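4.3 Registering a petition for committee review

Applies to Dralia Petitions, clerk and deputy clerk accounts. Release notes dated 13/08/2020.

Before you start, check that the sponsoring member's record is open. A closed record cannot be linked to a petition.

1. Sign in and select Petitions, then New.
2. Enter the petition title as it appears on the signed copy. Do not shorten it.
3. In the Subject field, choose the matter the petition deals with. Code 46 is for changes to standing orders.
4. Select the receiving committee. Up to 3 committees may be added.
5. Attach the signed copy and press Verify. The Hostonar service checks the signatures against the electoral roll.
6. Press Register. The petition is given a number and moves to Pending.

Note: If Verify returns message 921, the roll for that district is being updated. Save the petition as a draft and repeat step 5 later.

Caution: A registered petition cannot be deleted. It can only be withdrawn, and the withdrawal is shown in the public list.
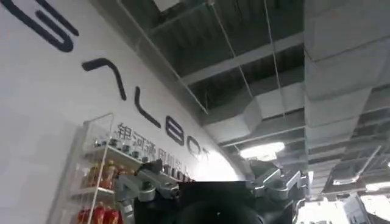
Wall lettering in black, with a line of smaller Chinese characters.

4.4 Changing the receiving committee

1. Open the petition and select Transfer.
2. Choose the new committee and enter the reference of the chair's written consent.
3. Press Confirm. Both committee clerks receive a notice.

Transfers are locked once a hearing has been listed.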